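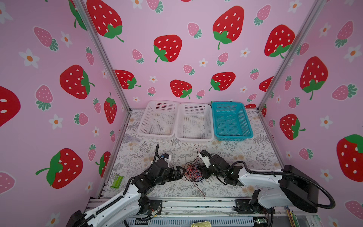 *Three plastic mesh baskets stand at the back of a table, with a bundle of red, black and blue wires in front of them.*

**Skorndale Archive Opens Cold War Civil Defense Records to the Public**

SKORNDALE, 26 Nov 2023 – The Skorndale Archive will open 111 boxes of local civil defense records to the public in December. The papers cover the years when the town planned for a nuclear attack, and most of them have never been on view.

The collection includes shelter surveys, warden training notes, siren test logs and letters between the town and the nearby village of Endurby. It also holds the planning files for Gridumer, an exercise in which residents practiced leaving their homes for rural reception centers. The exercise was run three times. After the last one, the files went into a basement storage room at the town hall and stayed there.

"People know the big events of the Cold War, the missiles and the summits," said Teun Dewulf, head of collections at the archive. "These files are about who would bring the blankets and which school had a working stove. A lot of the letters are complaints."

Among the records is a set of 19 taped interviews with former wardens and siren operators. Several of them talk about the public's mixed response to the drills. One operator recalls that callers phoned the fire station after every siren test to ask if it was real, even when the date had been printed in the paper.

Callum Baxter, who cataloged the collection, said the Endurby letters will be of most use to researchers. "Endurby was supposed to take in families from Skorndale, and it didn't want to," Baxter said. "The two sides argued over food costs for years. You can follow the whole thing from the first letter to the last."

The records can be read in the archive's main reading room, which seats 60. Visitors do not need an appointment, but requests for the taped interviews must be made one day ahead. Copies of the shelter maps may be ordered at the front desk. Some personnel files remain closed for privacy reasons.

Admission is free. Bags and coats must be left in the lockers by the entrance, and only pencils may be used in the reading room.

**Media contact:** Callum Baxter, Skorndale Archive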